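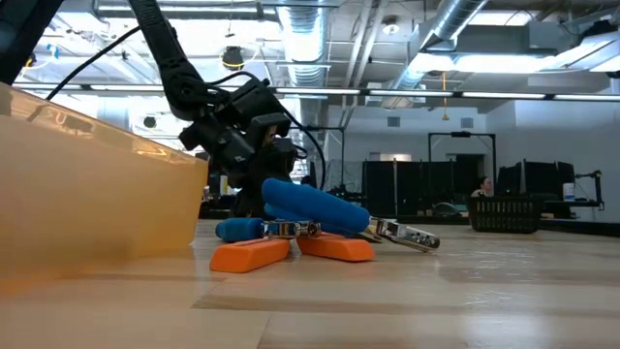

Blue handles, orange handles and the orange bin, on the table

August 2022

I have finally started on the hand tools. They have lived in one heap since we moved to Urnley, and every time I wanted a pair of pliers I had to pull out two other things hooked through them.

The plan is simple. Anything with a pivot gets closed before it goes away, because open handles are what catch on each other. The long blue ones are the worst for this. The orange ones splay out flat and trap whatever is underneath.

I bought 3 plastic bins from Rillero on the Barrios road. I like that you can see through the sides a bit — enough to tell if a bin is nearly full. One is for gripping tools, one for cutting, and one for screwdrivers and whatever is left over. I tried drawers in December and gave up, as they were too shallow and jammed.

Joints get a wipe with an old tea towel and one drop of oil. I use the Kustano stuff but any light oil will do. Leave them open on newspaper overnight, then wipe again or the handles go greasy.

It took me almost 90 minutes to get through the first lot, mostly because I kept stopping to try things on a bit of wire. Two pairs are going to the charity shop. The spanners are still in a bucket in the hall.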